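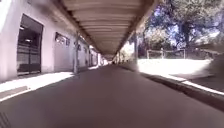
The covered walk, looking straight down the middle.

Can a Machine Do My Chores Yet?

May 6, 2024 · 8 min read · 617 shares · 30 comments

I carry things for a living. That's not what my contract says (my contract says "site services"), but if you followed me around Bindard for a day you'd see me carrying sheets, towels, boxes of printer paper, lost umbrellas, a coffee urn, and the same folding table back and forth under the covered walk until it's time to go home. I counted my steps once, one way with a full laundry cart, and got 617. Then I came back the same way with the empty cart, which I did not count, because by then I wanted a sandwich.

So when people ask me whether robots are coming for my job, I have a very specific robot in mind. I don't care if it has a face, and I don't need it to talk. I want it to take a cart of clean towels from the laundry door to the far end of the walk without hitting anything, and then I want it to come back.

I've been chewing on this since last August, when I wrote that post about the robot vacuum and my mother-in-law's rug, and a bunch of you wrote in to say that floors are the easy part. You were right! Floors are pretty much solved, at least in my house. My Stinis goes out every morning, bumps around, gets under the couch, comes home, and I empty it. It gets stuck on the bath mat and I go rescue it. I'd put it at the level of a fairly dim but very willing teenager, and I'd buy it again.

But my house is small, and all of it is indoors. The walk at Bindard is another animal.

On paper it should be the easiest route in the world. It's long and it's straight, there's a roof over your head, the surface is smooth, and if you stand at one end you can see daylight at the other. When I describe it to folks who follow this stuff they always say oh, that's perfect, that's practically a hallway. And it practically is. If you drew it for a kid you'd draw two lines and a roof.

Then you go out and look at it with a cart in your hands and start noticing what your feet have been doing for you all these years. There's a curb. I stepped over that thing for years without giving it one thought, and the first time I pushed a loaded cart too close to it I lost a whole tower of bath towels onto the pavement. There are posts, and they're skinny, and a skinny post in front of bright leaves is the kind of thing I've walked into myself while looking at my phone. There are doors opening off the side, and a door is a place a person might come out of with a tray. And the light! You go from deep shade to full white sun in the width of a curb. My own eyes hate it. I squint all the way down and just trust that the little dark thing at the end is going to turn into something sensible by the time I get there.

I read a lot about this over the winter (my library card is getting a workout) and the thing that keeps coming up is how much of a chore happens before the part you'd call the chore. Delivering towels sounds like one job. When I wrote it down as if I were explaining it to somebody who had never seen a towel, it ran to two pages. Here's the short version, and I'm leaving things out:

Find the cart. Make sure it's the clean one. Get it over the lip of the laundry door. Turn it without tipping. Keep off the curb. Go around whoever is standing there chatting. If it's someone you know, chat. If it's raining sideways, put the cover on. Get to the right door. Open the door, which sticks. Hold the door with your hip. Put the towels on the shelf with the folds facing out, because somebody important likes them that way.

Now go through that list and mark the lines a machine could do this year, for a price that a place like ours would pay. I did it in pencil at the kitchen table. I ended up with a check next to "keep off the curb," a check next to "go around whoever is standing there," and a sort of wobbly check next to "get to the right door." The chatting I left blank. The hip thing got a big fat X.

I don't want to be a grump about it though, because those two and a half checks are the walking part, and the walking part is what hurts! My knees don't care about folds facing out. My knees care about the 617 steps. If something else did the long straight stretch and I did the fiddly bit at each end, I'd be a happy woman and probably a nicer one by mid-afternoon.

I priced it, too. Mokach has a little hauling cart, and the quote I got for a basic setup was $3206 with the charging dock, before anyone has come out to look at your site. I'd expected it to be a lot worse than that. It carries less than my laundry cart does, so you'd be making more trips, but then it's the one making them. The brochure shows it gliding through what looks like a very clean warehouse with nobody in it and no leaves on the ground. I have asked them twice now what it does about leaves. I'll let you know.

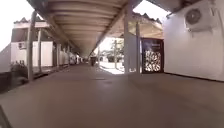

Leaves are my big question, and I know that sounds silly. Where there's planting right next to a path, stuff ends up on the path. Twigs, seed pods, the occasional lizard. After a windy night I kick a lot of it aside without noticing. A person sees a brown leaf and knows it's a leaf. A careful machine might see a brown leaf and stop dead, and then you've got a stopped cart in the middle of the walk and me coming out to rescue it, just like the Stinis and the bath mat, only with a longer stroll to get there. A careless machine would roll over the leaf, which is great, and then roll over the lizard.

I do think the careful kind is the right one to start with. I'd take a cart that stops too often over one that doesn't stop enough, and so would anyone who has been clipped in the ankle by a grocery cart. But "stops too often" has a cost, and the cost is me. If I have to go out there every time it gets nervous, I haven't saved any steps, I've just changed what I'm carrying (nothing, angrily).

There's a second thing I keep turning over, and it's the lines on the ground. A floor seam, a shadow from a post, a strip of sun, the edge of a drain. When you're walking along they all look different, and you don't think about it. You feel a seam with your toe and that's that. I've been trying to walk the route lately as if I couldn't feel anything with my feet and only had my eyes to go on, and it's a lot harder than I expected! I slowed way down. I hesitated at a shadow. One of the groundskeepers asked if I was feeling all right.

Then there's the shop floor side of it, which I don't know firsthand but my brother does. He's on the line at Fuchs, where they make cabinet hinges, and they've had carts running between the stock room and the line for a good while. He likes them fine. He says they painted the lanes, moved two pallets that were always in the way, told everybody to quit leaving brooms out, and after that the carts behaved. When I told him about the walk he laughed and said, "So go paint it." And you know, he has a point. Half of what made the carts work over there was people tidying up for them.

I'm not sure how I feel about that. At home I've already moved a lamp for the vacuum — I picked the lamp's new spot based entirely on what the vacuum could manage, and it's a worse spot for reading. I don't mind for a lamp. I might mind if somebody wanted to rip out the planting along the walk so that a towel cart could have an easier morning. I like that bit of green. It's the nicest part of the trip.

So where does that leave the big question? For floors, yes, buy the thing. For hauling along a flat, straight path with a roof over it, I'd say close, close enough that I'm nagging my boss about a trial. For doors that stick, for folding, for beds (don't get me started on fitted sheets), not this year, and I'd be surprised if it was next year. If you've seen a machine put a fitted sheet on a real mattress, in a real bedroom, with the bed shoved up against the wall the way people shove beds, please send me the video, I will watch it with popcorn.

What I'd love from you all is stories from anywhere with an outdoor route. School campuses, hospitals, garden centers, those big retirement places with the long paths. Does yours have a cart? Does it work in the rain? Who goes and gets it when it stops? I'm most curious about that last one, so if you're the person who goes and gets it, please write in and tell me how many times a day, and what it was scared of.

I've got sheets to take down before two, so I'll answer comments tonight.

30 comments · 617 shares

Recent posts
The vacuum, the rug, and my mother-in-law
Laundry carts I have known
Is a dishwasher a robot? (You all had opinions)
What's in my work bag, spring edition
Fitted sheets: a complaint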